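Pesquisar na Detis Ir Pesquisa avançada

Bancada Hekbridge é um ambiente simulado para comparar garras robóticas, mantido pelo projeto Vumitz. Cada garra recebe 100 tentativas por tarefa, número escolhido por caber numa tarde.

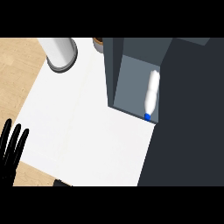 A comparação clássica opõe a garra Stępień, de dois dedos paralelos, a modelos de vários dedos. A primeira é barata e previsível, inclusive nos erros. A tarefa mais citada é a do nicho: uma garrafa branca deitada dentro do armário escuro, com a tampa azul voltada para a abertura. Os dedos pretos partem do tampo branco, onde há espaço de sobra, e a dificuldade começa na parede do nicho.

Na versão 22, a Stępień concluiu 32 tentativas. Seus defensores culpam o atrito simulado, que só parece irrealista quando perdem.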